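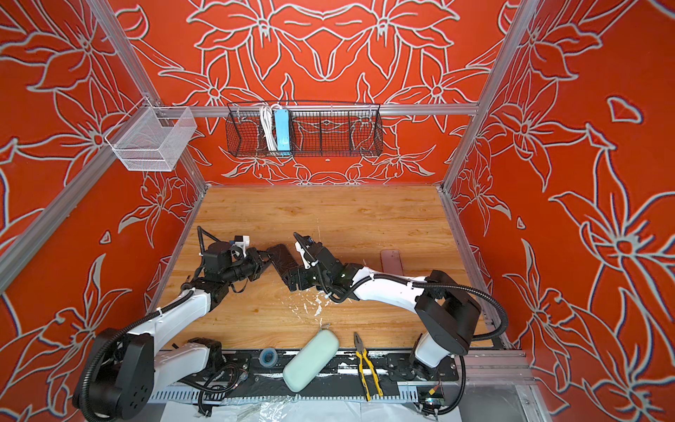
Patterned wallpaper goes wrong at the corners more often than anywhere else, and the bigger the pattern the more it shows. Small sprigs and dots will forgive a centimetre or so. Large lilies on an orange-red ground, carried over three sides with a mirrored repeat on the back, will not, so find the middle of the back wall first and work outwards from there. Keep a strong colour like that next to plain things, such as a square wooden table.

**Before you start**

- Check that every roll has the same batch number. Shops will usually swap odd ones if the wrapper is still on.
- Hang a plumb line for the first drop and another after each corner. Old walls are rarely straight — ours in Zuvarside are 11 mm out from top to bottom.
- Fill and sand any dents, then size the wall with thinned paste.

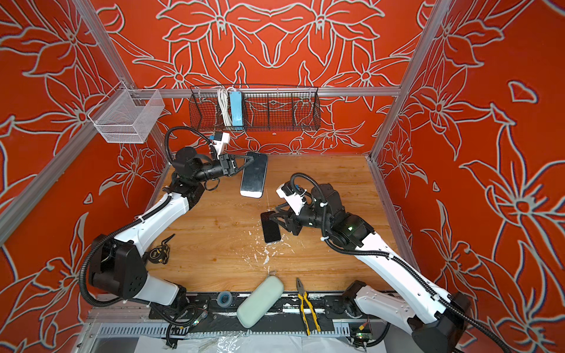 Cut each drop 10 cm too long and trim once it is up. For an inside corner, measure from the last drop to the corner at the top, middle and bottom, take the widest figure and add 1 cm. Hang the offcut on the next wall, overlapping slightly, and set it by the plumb line even if the match is a little off.

Change the blade every few cuts. A dull one drags wet paper and tears it.

**Afterwards**

Wipe paste off the face with a damp sponge while it is still wet. Dried paste leaves shiny patches that only show when the light is on. Leave the heating low overnight and keep the windows shut.
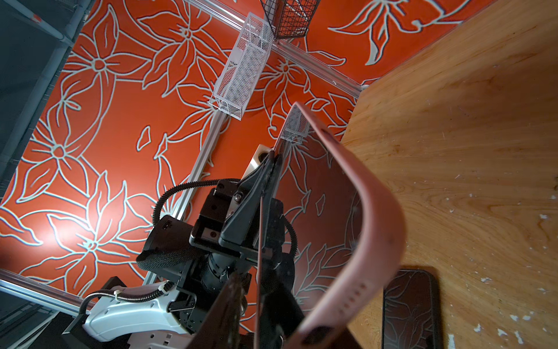 *Large blossoms on orange-red, with the glare at lower left.*

Bubbles mostly go down by morning. Slit any that are left, brush in a little paste and press flat. Keep one spare length, rolled and labelled, for repairs.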